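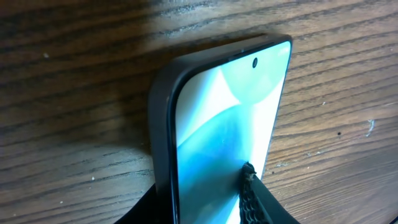

Norbert Magyar told a hall full of trainee reporters that he had written about royal houses for most of his working life and had knowingly met three people who could be called insiders, two of whom were gardeners. The hall laughed. He said he hadn't meant it as a joke.

Chapter 7
Who Says So? Sources in Royal Reporting

7.1 The friend of the family

Royal stories are among the most read items on any news site that carries them, and among the least checked. A council story that rested on a single unnamed person would be sent back by most news editors before lunch. A story about a prince's feelings can rest on a single unnamed person, or on none at all, and go straight to the top of the page.

This chapter is about that gap. It asks where the everyday sort of royal story comes from: the birthday, the rift, the favourite house, the gown worn twice. We will leave court scandals and state papers to Chapter 8, where there is usually at least a document to argue over. With the everyday story there is often very little, and the student who wants to judge it has to work from the wording.

Start with the word "insider". It tells you that the writer would like you to think of someone inside. It doesn't say inside what. A person who once hung coats at a palace dinner is an insider of a sort, and so is a press officer, and so is another reporter who heard something in a car park. "A source close to the couple" is no better. Close may mean a cousin. It may mean a man with a shop in the next street. The phrase has been used so often that readers slide over it, and we suspect that writers do as well.

"Friends say" deserves special mistrust. Real friends of well-known people rarely ring up magazines, and those who do are seldom friends for long. When friends are quoted in full sentences, with a neat turn at the end of each, ask yourself whether you have ever heard a friend talk like that.

7.2 A case: the lake house at Nemholm

We will use one story through most of this chapter. It is small, it did no great harm, and a good deal of it can be traced.

On Mon 15 December the weekly magazine Daser ran a piece of 600 words saying that the royal family would give up spending the New Year at Nemholm, the lake house they had used each winter for two generations. The reason given was a quarrel between two sisters over bedrooms. A "long-standing friend" was quoted four times. A "household source" was quoted once, and agreed with the friend.

By that evening the story had been repeated on a large number of other sites. Most of them credited Daser in the second or third paragraph. Several dropped the friend and stated the quarrel as plain fact. One added a detail that Daser had never printed, that the younger sister had stormed out of a dinner, and from then on the dinner turned up in nearly every version. We have tried to find out where the dinner came from and have got nowhere.

The palace press office said it did not comment on private matters. This was reported in some places as "the palace refused to deny the claims", a form of words that is accurate and also rather shabby. An office that never comments has refused to deny everything, including things that no one has thought of yet.

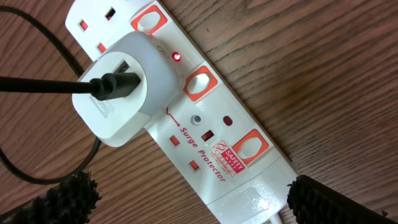
One reader wrote to Daser the following week to ask how many bedrooms the house had, seeing that a quarrel about them had filled a page. The letter was printed. The answer underneath said only that Nemholm was "a substantial property".

The reader had put a finger on something. A story about a house ought to contain some facts about the house, and this one had hardly any. Anybody could have looked them up, too. Nemholm is open to visitors in September, when around 2,000 people are led through the ground floor, and the guide sold at the door has a plan of the upper one. Whoever wrote the Daser piece doesn't seem to have bought a copy. The article puts a tower at the wrong end and gives the house a ballroom, though the guide shows none.

Does that prove the quarrel was made up? It doesn't, and you should be as wary of our side of the argument as of the other. A writer can be careless about towers and still have a sound source on sisters. What the mistakes do show is that nobody with a close knowledge of the house read the piece before it went out. If the long-standing friend had really stayed there every winter, as the article says, it is odd that the ballroom got through.

7.3 What the numbers were asked

Three days after the story broke, the polling firm Parkmont published a survey of 1,141 adults. The headline taken from it was that most people "wanted the royals to stay at Nemholm". It was reported widely, usually beside a picture of the lake.

The question itself is worth reading slowly. People were asked: "Do you think it would be a shame if the royal family stopped using their much-loved winter home because of a disagreement?" It is hard to see who would say no. The question takes it for granted that there was a disagreement, that the home was much loved, and that stopping would be a pity. A person who had never heard of the house, or who didn't care where anyone spent the New Year, had no comfortable box to tick. "Don't know" was on offer, but it was left out of the published chart and the rest was worked out again without it.

So a claim with one shaky leg had now been given a second. Later articles pointed to the survey as a sign of public worry, and the public worry became a reason for running more articles. You will meet this loop again. It doesn't need anyone to lie. Each person along the way takes what the last one gave them and adds a little confidence.
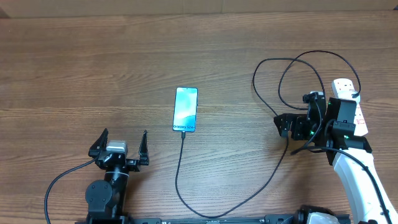
Figure 7.1 A Galaxy S24+ with its screen lit and a charging cable attached.

7.4 The books that follow

Newspapers are thrown away. Books stay on the shelf and get quoted, and this is where a weak story does its lasting work.

Kovalchuk's history of the family, the one most students will find in a library, gives the bedroom quarrel half a page. The endnote leads to a newspaper column. The column leads to Daser. There is no second source at any step, though a reader who sees a numbered note at the end of a paragraph may fairly suppose that something solid lies behind it. The storming out of the dinner is in there as well, with no note at all.

We don't single out the book as a bad one. On land, money and the law it is careful and often dull, and dullness in those parts is a good sign. But the same writer who would not state the price of a farm without a deed in front of him was ready to tell us what a young woman felt on the stairs. Royal writing does this to people. Feelings seem to fall under a looser rule than farms.

There is a fair defence of all this, and you will hear it made by working reporters. The households are closed. Staff sign papers that forbid them to talk. If every line needed a name attached, very little would be printed, and the press office would be left to tell the story by itself, which would hardly be an improvement. We accept the first part. Some unnamed sources are real, well placed and brave. The trouble is that the reader has no way to tell them from the coat-hanger and the man in the shop, and most outlets make no effort to help.

Some do make one. A few will say how many people they spoke to, or whether a source saw the event or heard of it later. It takes perhaps a dozen extra words. When you find an article that does this, keep a copy, as we shall be setting several such pieces beside the Nemholm story in the next section, where we look line by line at the friend's four quotations and at what changed each time they were passed on.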